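Mugo tabletop sorting set, release 2
README and fault notes

Last updated January 18, 2026
Maintained by Beatrice Kaijage and Halima Athumani, Trurkham

Read the section on the width fault before you train on anything from November. One of the grippers reported wrong jaw widths for part of that month, and the first release went out with those values in it.

Contents

The set holds 735 episodes of soft toys and small household items being picked up and put down on tables in private homes. All of it was collected with hand-held grippers. Each episode has a wrist video, a jaw width track, a pose track and a one-line task label. Episodes listed in faults.csv are still in the set, with their width track blanked.

What went wrong

The width encoder on one gripper slipped on its shaft. The jaws opened and closed normally in the hand, so the operators had no reason to stop. The logged width drifted low over a session, and by the end an open jaw could be logged as nearly closed. A policy trained on release 1 learned to start its lift before the fingers had met the object. Mendado saw this on their arm first and sent us the logs.

We found 123 affected episodes. The video in those episodes is fine. Pose is fine too.

How to check an episode

Compare the video with the width track at any moment when the jaws are plainly apart. The gap between the two blue finger pads should match a high width value. In the view below, with the checkered cloth and the plush monkey, the jaws are open and a low reading at that point would mean a bad track.
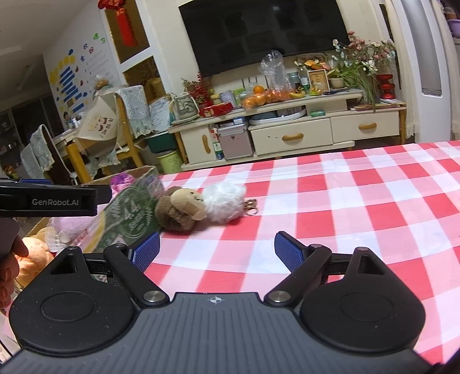

Known limits

The check script, check_width.py, only looks at the first 400 samples of each track. Drift that starts later will get past it. Halima went through the November episodes by hand for this reason, but the other months have only had the script.

Very soft objects are hard to judge. A plush toy can be held at many widths, so a small error there does not show up in the video.

Changes since release 1

Width tracks blanked for all affected episodes.
Encoder collar now pinned, and a full open and close recorded at the start and end of every session.
Task labels corrected where "key ring" and "keychain" had been mixed.
Usent loader updated to skip blank tracks without crashing.

Reporting

Send the episode number and the time of the bad reading to Beatrice. Please don't rescale the width values yourself and pass the files on. We have already received two different "fixed" copies of release 1, and they don't agree with each other.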